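3.2 Arrangement of decorative candle ware

The second part of the study dealt with small decorative goods of the kind kept on sideboards and window sills. The register compiled by Sitthichai and Nyberg lists 1098 household objects, of which 40 are candles or candle holders. Glass pieces were given particular attention, as respondents in the Pulmont survey often described them as difficult to place well.
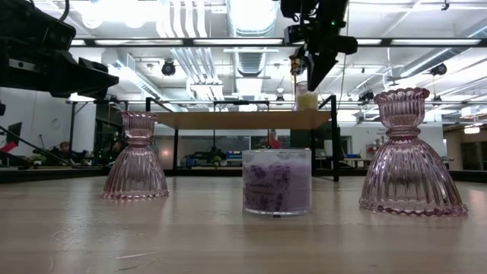 Figure 4. Pink ribbed glass holders and a lavender candle on the tabletop, with a pale yellow candle on the raised shelf.

Respondents were asked where they would keep each item and which items belonged together. Most grouped by colour first and by height second. Scented candles were treated as a separate class - several respondents wished to keep them within reach, apart from pieces meant only for show.

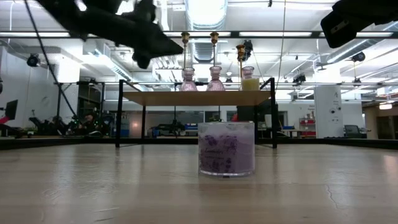
A raised shelf changes these judgements. Matching holders were generally preferred side by side on the upper level, while a single jar was accepted on either level. Paiva reports a similar preference in the Dritau interviews, although that work considered ceramic ware only. The 14 respondents who owned no candle holders gave less consistent answers and are treated separately in Section 3.4.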